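Sunday catch-up on the glove rig, 28/05/2023, for everyone who asked how we keep the thing going (all 2 of you, and I love you both!)
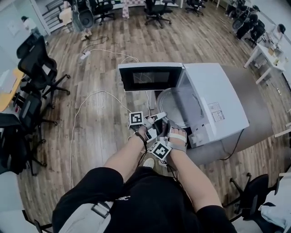

1/ The part that needs the most looking after is the marker cubes, bless them. Every morning I wipe each face with a dry cloth, then wiggle the cube gently to see if the mount has worked itself loose. The left one rides on top of the back of the hand and the right one sits down at the wrist, so they each get their own offset in the config, and please, please don't swap them like I did in November.

2/ Next up, the cable along the left forearm. Reach for an open microwave with too little slack and you'll feel it tug, so Rocío Gallardo has me stretch both arms all the way out before we tighten the straps. Such a small thing, and my evenings are so much calmer!

3/ Calibration: 2000 frames, slow circles, no rushing. If the cubes disagree by more than 4 mm I take the mount off and start over, grumbling a bit.

4/ Anselmo Caldeira is printing spare mounts this week, so more on those once I've tried one on.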